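Working Next to the Arms: Floor and Bench Tips From Our Packing Room
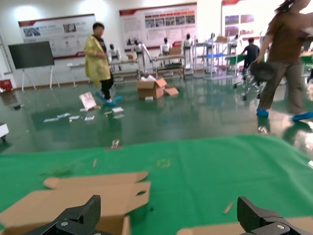 By Joelle Awwad, with Rania Twal and Hala Ghanem
Filed under: Workshop, Tidying, Working With Machines

Two summers back our shop had tape guns, sore wrists and one radio. Now there are arms on the benches and a row of white humanoids along the back wall, and I love it! I didn't expect to. I packed by hand at Karam for years before I came to Trastia, and I was sure I'd hate having a machine at my elbow. These days I go home with hands that still work, and I've learned more in a year than in the ten before it.

The work did change though, and a lot of what changed is plain housekeeping. So these are our tips. Most of them would do fine in a garage or a craft room too.

Get a colored mat under the job

We lay bright green under anything cardboard. Brown flaps and tan strips show up against it right away, and so do the crumbs and dark specks that cardboard always sheds. Smooth the mat from the middle outward and check the far edge, where wrinkles like to gather. A raised ridge will tip a light box, and an arm doesn't feel it coming the way your fingers do. Shake the mat out over a bin when you're finished (outside if you can, the dust gets everywhere).

Sticks and slivers go first

Before you sweep, pick up the hard little stuff by hand: wooden sticks, splinters, anything clear that could be glass. Put on gloves for that last kind and use a folded bit of card as a scoop. On a shiny floor a clear piece is really hard to spot from standing height. Rania crouches and looks along the floor toward the lights, and she finds things the rest of us walked right past.

Paper next, then boxes

White scraps on a dark green floor are easy, so get them while you're up and moving. Then do the open boxes. Either fold them flat or close them, and don't leave the flaps splayed where people walk. We used to let empties pile up until the end of the day. Now we clear at 2 and again before we leave, and the afternoon goes so much smoother.

Shoe covers

Blue ones, by the door, everybody who comes onto the glossy floor. Pull the elastic right over the heel or you'll be hopping back to fix it. They're slicker than your own soles, so shorten your step, and swap them out when the bottoms get grubby. They also pick up grit, so never reuse a pair on a clean mat!

Chairs on wheels

Move them out of the work area before anything is switched on. Hala takes hold of the chair and walks it clear herself, no kicking it across the room and hoping. If you need to sit by a bench, park it and stay parked.

What the machines changed for us

The big one is lifting and repeating. Ashraful Bhattacharjee kept a tally through July and got to 1371 boxes handled by the arms, all of the same dull size, and every one of those used to be somebody's shoulders. What we do now is set up, watch, fix, and sort out the odd ones. Squashed boxes are still ours. So are torn flaps, and anything that came in damp.

It's more thinking and more talking. I was tired in a new way for the first month, kind of how you feel after a long drive. If you're just starting, take your breaks away from the benches and look at something far off.

It also made us pickier about the wall boards. Ours have pictures with the text, and new people do much better when somebody stands there with them and goes through it out loud. We'd like the lettering bigger next time.

One thing I'd push for at any workplace: ask to be in the room when the layout gets decided. We asked, and the low benches ended up where we wanted them, with a shelving rack close enough to reach.

Next month: tape residue, and Rania's trick with cooking oil.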